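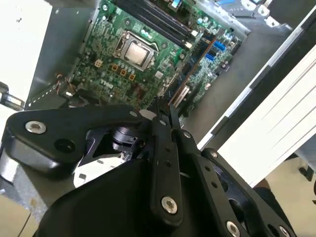
Dilevitz Ruled Surface Model, Adjustable
Catalog no. 618

Home > Teaching Models > Geometry > Ruled surfaces

The Dilevitz model is a thread model for demonstrating the cylinder, the hyperboloid of one sheet and the double cone on a single frame. Two parallel rings of equal radius are joined by 40 threads. The lower ring is fixed to the base. The upper ring turns on a central bearing and is held at any angle by a thumbscrew.

Each thread is tied at the upper ring, passes through a hole in the lower ring and ends in a small brass weight. The thread between the rings therefore lengthens as the upper ring is turned, and the distance between the rings stays constant. Models with threads of fixed length pull the rings together when twisted, so radius and height change at the same time. This makes them harder to use for quantitative work.

Geometry

Let R be the ring radius, H the distance between the rings and t the angle of twist.

At t = 0 the threads are vertical and lie on a cylinder of radius R.
For t between 0 and 180 degrees they lie on a hyperboloid of one sheet with waist radius a = R cos(t/2).
At t = 180 degrees the threads all cross the axis at mid-height and lie on a double cone. In practice thread thickness prevents an exact crossing, and the upper ring has a stop just short of this position.

The enclosed volume between the rings is V = (pi)H(2a^2 + R^2)/3. At a twist of 90 degrees this gives two thirds of the cylinder volume. The cone gives one third. Both results can be checked by students who have covered volumes of revolution.
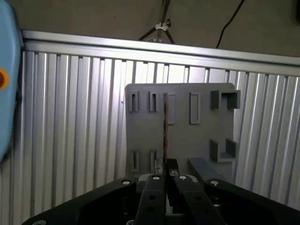

The angle scale is engraved on the rim of the upper ring and reads in whole degrees. Zero is set before shipping. If the scale has shifted, loosen the collar on the bearing, hang a plumb line beside any thread, turn the ring until the two are parallel and tighten the collar again.

Second family of rulings

A hyperboloid of one sheet is doubly ruled: two straight lines on the surface pass through every point. The standard model shows one family. The conversion kit adds a second set of 40 threads in a contrasting color, attached to an auxiliary ring that turns the opposite way through a reversing gear. The kit cannot be fitted to frames made before December 2018, which have the older bearing.

Specifications

Ring radius: 55 mm
Threads: 40, braided polyester, red
Weights: brass, one per thread
Scale: 0 to 175 degrees
Base: beech, oiled
Supplied with: thumbscrew, spare thread, printed worksheet set

Options

618-A Standard model
618-B Standard model with second family fitted
618-K Conversion kit only
618-T Replacement thread, 2 spools

Worksheets

The worksheets were written by Joelle Atallah and cover the waist radius, the volume formula and the asymptotic cone. Solutions are sent to teachers on request. The derivation on sheet 2 was corrected on Sunday, May 2, 2021; earlier printings have tan(t/2) where cot(t/2) is required in the expression for the semi-axis c.

Ordering

Models are strung to order at the Stistdale workshop. School purchase orders are accepted. For questions on fitting the conversion kit, write to Tudor Lungu at the workshop and state the number stamped under the base.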